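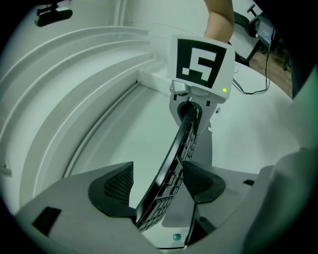 ## 4. Placing the equipment on the Hustico curved desk

This section explains how to place the monitors and the Kassa control keyboard on the desk, how to lead the cables, and how to clean the white surfaces. The desk itself must already be assembled and standing against the wall as described in section 3.

Before you start, please read the whole section one time. The work takes 90 minutes for two persons. One person alone can do the keyboard and the cables, but the monitors should be lifted by two.

You need:

- the monitors with their stands
- the Kassa keyboard with its cable
- the bag of Pullov cable clips
- a tape measure
- a soft dry cloth

> **Caution:** Do not connect anything to the power before step 9. Keep the main plug where you can see it during the work.

### 4.1 Monitors

1. Wipe the desktop with the dry cloth. Small grains under a stand will scratch the white coating.
2. Put the center monitor in its place first. The front of its foot must be 488 mm from the front edge of the desk, measured at the middle of the curve.
3. Put the left monitor further along the curve. Turn it until it faces the chair.
4. Put the right monitor and turn it in the same way. Hold it by the stand, never by the screen.
5. Sit down on the chair and look at each screen without moving your shoulders. If you must lean to read the text, bring the side monitor closer. It is allowed to correct this later as many times as you wish.

**Note:** The curve of the desk is not the same on both ends. Therefore the side monitors will not stand exactly as a mirror of each other, and this is not a fault of the assembly.

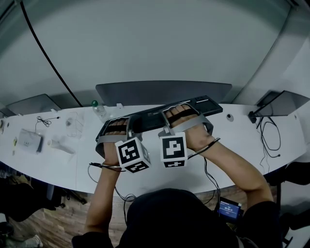 *Reading time for the rest of this section: 4 minutes*

### 4.2 Keyboard

6. Lay the keyboard on the middle of the desk, in front of the center monitor. It may lie straight or at a slight angle, whatever is comfortable for your wrists.
7. Leave enough free desk in front of it so that both forearms can rest. Many users put the keyboard too near to the edge on the first day and then get tired shoulders.
8. Lead the keyboard cable to the back. Do not let it pass under a monitor stand.

Sit with both hands on the keyboard and let the elbows hang down. When the elbows point outwards, the chair is too low or the keyboard is too far away. Change the chair first.

### 4.3 Cables

9. Collect the monitor cables behind the desk and press them into the Pullov clips, one clip every 10 cm. When all the cables are fixed, connect the main plug.
10. Cables that come down along the wall should have a little slack. Pull gently on each one – if the monitor moves, the cable is too short.

> **Caution:** Cables that hang over the front edge can be caught by the armrest of the chair. Move the chair slowly back and check both sides before you stand up.

### 4.4 Care of white curved surfaces

The care instructions are the same for all smooth white parts in the Hustico series, also for rounded walls and for parts with steps or ridges. Dust collects in the inner corner of each ridge, and it is easy to forget because white dust on a white surface is hard to see. Hold a lamp low and from the side.

- Work from the top downwards, following the curve.
- Use a cloth which is only slightly damp. Add a drop of Tuleo cleaner for spots of grease.
- For the ridges, fold the cloth over a fingertip and pull it along in one direction.
- Dry everything with a second cloth.

Do not use scouring powder, steel wool or any product with acetone. The surface will become matte and it can not be polished again.

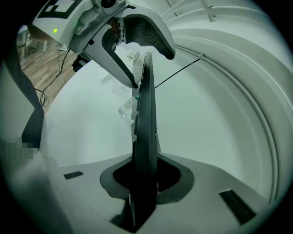
*Figure 3 – Curved white walls with raised ridges.*

Repeat the cleaning every week in a room with much use. In March, when the heating is still on and the air is dry, the surfaces attract more dust, and twice in a week can be needed.

### 4.5 Last check

Go through these points with the power on:

- All monitors show a picture.
- Every key on the keyboard gives a reaction.
- No stand rocks when you press lightly on the desktop.
- The chair rolls in and out freely.
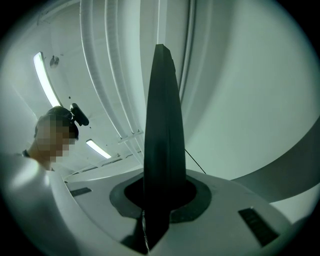

Elsa Kvam wrote to us that her right monitor was slowly turning away from her each time she typed hard, and she asked if the desk was maybe not level. We thank her for the question. In such a case, please check the screw under the stand before you adjust the feet of the desk. It should be tightened by hand until it stops, and then a quarter turn more with the key from the bag. If the monitor still turns, put a spirit level on the desktop and go back to section 3.

Section last changed: 20/02/2023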